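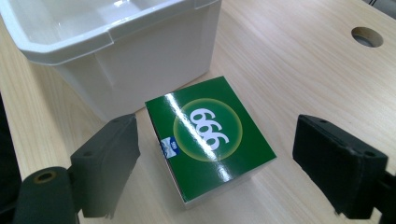 Budanen – Kleinschachteln auf dem Tisch
Liesmich zur Sammlung, Stand 2020-09-08

Schön, dass Sie hierher gefunden haben! Budanen ist eine Sammlung von Aufnahmen kleiner bedruckter Schachteln, wie sie sich in jedem Haushalt ansammeln: in der Küchenschublade, im Bastelkorb, ganz hinten im Regal, wo man sie irgendwann wiederfindet und sich wundert, dass man sie aufgehoben hat. Wir heben sie auch auf, nur eben mit System (meistens jedenfalls). Derzeit gehören 212 Schachteln dazu, und jede hat eine eigene Karteikarte mit Maßen, Farben und allem, was auf dem Karton zu lesen ist.

Was zu jeder Schachtel gehört

Im Ordner "schachteln" liegt für jedes Stück ein Unterordner mit den Aufnahmen und einer Textdatei namens karte.txt. Die Karte hat 9 Felder: Nummer, Grundfarbe, Nebenfarben, Form, Oberfläche, Aufdruck, Etikett, Zustand, Bemerkung. Die Bemerkung ist freiwillig und manchmal recht ausführlich geraten – wir bitten um Nachsicht, bei manchen Kartons kommt man einfach ins Erzählen.

Bei "Aufdruck" schreiben wir nur ab, was wirklich dasteht. Steht eine große 666 in einem Kreis auf dem Deckel, dann kommt genau das ins Feld, auch wenn sie quer liegt. Was die Zahl bedeuten soll und was einmal in der Schachtel war, bleibt offen. Kleine aufgeklebte oder aufgedruckte Schildchen kommen unter "Etikett"; ist die Schrift darauf zu winzig, steht ein Fragezeichen dahinter.

Glanz und Farbe

Viele Kartons sind glänzend bedruckt, und da zieht sich gern ein heller Streifen über den Deckel. Solche Aufnahmen bleiben drin. Im Feld "Oberfläche" steht dann "glänzend", und die Grundfarbe richtet sich nach den Stellen ohne Spiegelung. Ein dunkles Grün bleibt also dunkles Grün, selbst wenn es unter dem Streifen fast weiß wirkt. Seitenflächen, die blass aussehen, tragen wir als "hell" ein und legen uns nicht weiter fest.

Ordnung

Sortiert wird nach Grundfarbe, innerhalb der Farbe nach Größe. Es gibt 8 Farbgruppen. Die grüne heißt bei uns Fletari, die blaue Vurard, und die gemischten Fälle wohnen in Ojeda. Die Namen stammen noch aus der Anfangszeit im Juni und sind geblieben, weil sich alle daran gewöhnt hatten.

Bekannte Lücken

Bei rund 6 Karten fehlen noch die Maße. Außerdem sind Würfel deutlich häufiger vertreten als flache Schachteln, und runde Dosen haben wir gar nicht aufgenommen. Türkis haben wir anfangs mal zu Grün, mal zu Blau gelegt, das wird nach und nach bereinigt.

Verwendung

Sie dürfen die Sammlung gern für Unterricht, Forschung und eigene Sortierversuche verwenden. Nennen Sie dabei bitte den Namen Budanen und den Stand der Fassung. Wenn Ihnen auf einer Karte ein falsch abgeschriebener Aufdruck auffällt, schicken Sie uns die Nummer der Schachtel und Ihre Lesart, wir schauen dann noch einmal nach.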